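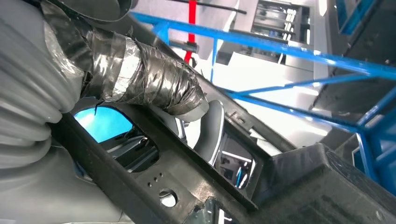 Section 4 covers routine care of the Plateck loop carpet after the tiles have been laid and the edge trim is in place. It applies to workrooms, hobby rooms and any other room where tape, film and small parts are handled over the carpet. Tape is the usual source of trouble. Silver duct tape and black tape wound in overlapping bands will show wrinkles and loose edges, as on the pipe in Figure 4-1, and a loose edge sooner or later becomes a scrap on the floor. Check taped items first, then the carpet.

Figure 4-1. Taped pipe with loose edges along the wrapping.

4.1 What you need

Vacuum cleaner with a suction-only floor head and a crevice tool
Plastic scraper with rounded corners
Blunt tweezers
White cotton cloths, undyed
Plateck carpet spotter, or a mild detergent without bleach
Small tray or dish for parts
Flashlight

Do not use a rotating brush head on loop pile. Damage from a brush head is not covered (see Section 7).

4.2 Checking taped items

Do this before you vacuum.

1. Run a fingertip along each taped surface in the direction of the winding. Wear a thin glove if the tape is old.

2. Press down any edge that lifts. Hold it for 15 seconds.

3. If the edge lifts again, cut it back with scissors. Do not tear it. Torn tape leaves a ragged end, and small tufts come away from it for weeks.

4. If more than one edge has failed on the same length, strip the whole wrapping and start over. Overlap each new turn by half the width of the tape.

5. Put all offcuts straight into the waste container.

NOTE: Electrical tape should not be stretched over the last turn. Lay the last turn on slack and press it flat.

CAUTION: Do not strip or apply tape on anything that is plugged in. Switch it off and unplug it first.

4.3 Clearing the floor

1. Lift all loose objects off the carpet. Lids, dishes and other shallow containers are easy to step on, and clear ones are easy to miss in poor light.

2. Set small parts in the tray. Keep the tray on a table, off the floor.

3. Lay the flashlight on the carpet with the beam pointing across the pile. Work from the door toward the far wall. Light from the side will pick out pins, staples and clear film that cannot be seen from above.

4. Pick up hard or sharp pieces by hand or with the tweezers. These must not go into the vacuum cleaner.

5. Move chairs and anything on wheels out of the area. Heavy furniture can stay where it is for the daily clean.
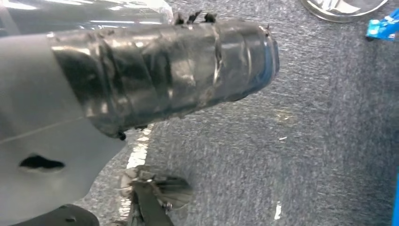

Figure 4-2. Gray speckled pile. Pale specks show up clearly; check for dark scraps separately.

On the mixed gray colors, dark and mid-gray debris blends into the pile. Pass your palm lightly over the carpet beside the work area, after the flashlight check, to find what the eye has missed. The lighter colors (Liton Sand, Liton Chalk) behave the other way around – dark scraps are obvious and white ones disappear.

4.4 Daily vacuuming

1. Fit the suction-only floor head and set it to the low pile position.

2. Vacuum slowly in one direction, then again at right angles to the first pass.

3. Change to the crevice tool for the seams between tiles and for the strip along the baseboard.

4. Go over the area where tape is cut once more with the crevice tool held just above the pile. Do not press it in.

5. Empty the dust container. Tape scraps stick to the inside and will block the filter if they are left there.

If a tile corner lifts during vacuuming, stop and go to Section 3.6. Do not hold it down with tape, even overnight.

NOTE: A band that looks slightly darker than the carpet next to it may be shading. Shading comes from the pile lying in a different direction and is not dirt. Brush the band with your hand against the lie of the pile. If the color changes, no cleaning is needed. If it does not change, treat the band as traffic soil and follow 4.6.

4.5 Removing tape that has stuck to the pile

Use this procedure for any piece that does not come up with the vacuum cleaner.

1. Find the end of the piece that is least stuck.

2. Lift that end with the tweezers and pull it back flat over itself, close to the floor. Do not pull straight up.

3. If a loop of yarn comes up with the tape, stop. Hold the loop down with the plastic scraper and continue from the other end.

4. When the tape is off, feel for adhesive. If the pile is not sticky, vacuum and finish here.

5. If the pile is sticky, put an ice pack in a plastic bag and lay it on the spot for 14 minutes. Hardened adhesive can then be broken up with the scraper and vacuumed off.

6. For what is left, put a little spotter on a white cloth and dab. Turn the cloth often. Do not rub and do not pour spotter on the carpet.

7. Dab with a second cloth dampened with plain water.

8. Cover with a dry cloth and put a flat weight on it for 60 minutes. Keep people off the spot during this time.

CAUTION: Do not use acetone, lighter fluid or citrus adhesive remover. They soften the tile backing. The damage may not be seen from above until the tile is lifted.

CAUTION: Test the spotter in a hidden place before first use, for instance under a cabinet. Wait until the test spot is dry before judging the color.

4.6 Monthly cleaning

Plan this for the end of the working day so the carpet can dry with the door open. In humid weather, June through early fall in most regions, run a fan as well.

1. Carry out 4.2 through 4.4.

2. Move all furniture that can be moved by two people.

3. Mix the detergent as shown on its label. Use the weaker mix if two are given.

4. Wring a cloth or flat mop until it no longer drips, and wipe the carpet in overlapping strokes. Treat no more than 11 tiles at a time, then blot with a dry cloth before you go on.

5. Let the carpet dry fully. Do not put furniture back on damp pile. If it cannot be avoided, slide a piece of clear film under each foot and remove it the next morning.

6. Vacuum again when dry.

Do not use steam.

4.7 Swapping worn tiles

The tiles beside a workbench wear faster than those along the wall. When a difference can be seen from a standing position, swap them as follows.

1. Mark the arrow direction of each tile on a scrap of paper. The arrow is printed on the backing.

2. Lift the first tile at a corner with the plastic scraper. The others can then be lifted by hand.

3. Vacuum the subfloor. Grit under a tile will show through the pile within days.

4. Put the worn tiles at the wall and the wall tiles at the bench, with the arrows matching your notes.

5. Press the seams together with your fingers and walk them in.

If a tile will not lie flat, check that the release tab underneath has not folded over. Replacement tabs are sold in the Kurner fixing kit. Spare tiles from a different batch may vary a little in shade – place these along the wall or under a cabinet.

4.8 Care record

Enter each monthly cleaning and each tile swap on the card inside the back cover. Use tile row and column numbers, counted from the door. Sample entries:

Row 2, column 5. Adhesive removed per 4.5, two rounds of spotter. D. Tokarz
Row 2, columns 4 to 6. Swapped with wall row. R. Moffat
Whole room. Monthly clean, fan overnight. D. Tokarz

Keep the card with the leftover tiles. You will be asked for it if you make a claim under Section 7.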